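How to Clean a Gray Metal Bin Without Buying Anything Special

Friday, January 29, 2021

Every few months some company comes out with a new metal cleaner that promises to do the scrubbing for you. I have tried 3 of them, including the Brukel spray and the Turna paste, and I am not convinced that either one beats dish soap and patience. Save your money until you have tried the plain way.

Start by emptying the bin and brushing out the dry stuff. Use an old paintbrush for the corners and any narrow gaps. People love to skip this and go straight to water, then wonder why they are pushing mud around.

Next, mix a squirt of dish soap into a bucket of warm water. Wipe the walls from the top down, rinse, and dry with a towel right away. Air drying is how you get spots, whatever the label on your "no-streak" cleaner says.
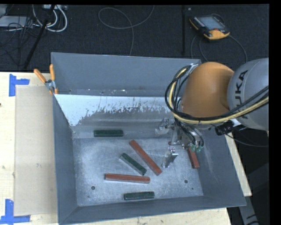

Can I use steel wool on stuck-on residue?

Try a plastic scraper first, held nearly flat. Steel wool takes residue off fast, but it also leaves scratches you will be looking at for years.

If the scraper does nothing, lay a rag soaked in white vinegar over the spot for 23 minutes. The usual advice is overnight. I don't buy it – vinegar left that long on galvanized metal can dull the finish or worse. Rinse well and dry again.

For light rust, 200-grit sandpaper is as rough as I would go, and only on the rust itself. Wear a dust mask. The man at Ellel Hardware tried to sell me a rust converter for the same job, and maybe it works, but I have yet to see it do anything a bit of sanding and a thin coat of primer won't.

Skip the wax. I waxed one bin in July and left its twin alone, and by fall I could not tell them apart.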